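Two months with the Firkon bench arm

I said back in May that I would write up the Firkon kit once I had used it on real work, so this is that post. I fix and strip down old desktop PCs in a rented unit behind a tire shop. Most of what comes in is office stuff that a company has replaced all at once. I test it, pull what is worth selling, and send the rest to Villanueva for scrap.

The Firkon is a small arm with a two-finger gripper and a little camera at the wrist. It bolts to a bench. You teach it moves by hand or from a laptop, and it plays them back, using the camera to correct for where the part really sits. I bought it from Bremholm, who are the dealer for my area. I paid full price and they don't know I have a blog.

Setup took most of a Thursday. The base plate has slots that did not line up with anything I own, so I drilled new holes. The cable from the arm to the control box is too short if you want the box under the bench. I ended up putting the box on a shelf behind the arm, where the fan collects dust. After that the software installed fine and the first calibration went through on the second try. The printed guide covers the base, the power supply and the emergency stop, and then sends you to the website for the rest.

What I wanted it for was memory and processors. Memory is the easy part. The latches at the ends of the slots need a push outward and then the stick can be lifted straight up. It took me an evening to teach the latch move and another to teach the lift. Boards vary, so each layout gets saved as its own profile, and I have 9 of those now. When a batch of the same model comes in, the saved profile does the job with very little fuss. When it's a one-off, I still do it by hand.

Processors are harder. The load plate is under spring pressure and the lever wants to be pushed down and then sideways before it comes up. I would not let the arm do that part on a board I cared about. What I do now is open the plate myself and have the arm lift the chip out.
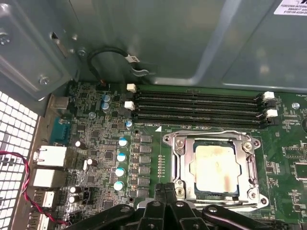 Old thermal paste is the other problem. On machines this age it has gone hard and pale, and it confuses the camera. The software looks for the edges of the metal lid to work out where the chip is, and a crusty layer of paste with stains down one side breaks up those edges. I got a lot of "part not found" messages in the first week. Wiping the lid with alcohol first fixes most of it. Bremholm's support told me to turn up the ring light, and that made it worse - the clean bits of metal just flare.

Working inside the case is also tighter than the brochure suggests. The gripper body is wide compared with the fingers, and it's the body that runs into things. Tall capacitors, drive cages, front panel wires, the edge of the case. You can set keep-out zones in the software and you should, before you do anything else. I skipped that and the arm leaned on a fan header until the force limit tripped. The board survived. If you have the time, take the board out of the case completely and it all gets much easier, but then you have done half the job yourself.

I kept a count on memory because I wanted to know if the thing was paying its way. Over 502 sticks it dropped 2 and damaged none that I could find in testing. I am pleased with that. I didn't keep a proper count on processors, but I would guess it needs my help on one in every few.

There is an add-on called Tetent, a set of narrow finger tips with a soft pad on the inside. I have them on loan from Bremholm until the end of the month. They hold a chip by the edges better than the stock tips, and they reach down between closely packed slots. The pads wear, though. The first pair started to peel after 52 lifts, and replacement pads are only sold in full sets with the tips. I have asked if that will change and have not heard back.

Noise is fine. I can have the radio on low next to it. Power draw is small enough that I didn't notice it on the bill.

Would I buy it again? For memory, yes, as long as the batches keep coming in. If you see a different machine every day I would save the money, as you will spend more time teaching it than it gives back. For processors I'd wait for a slimmer gripper. Firkon say on their site that one is planned, with no date on it.

I am sending the Tetent tips back unless the pads get cheaper. Next I want to try it on cooler screws with the driver attachment, once that arrives.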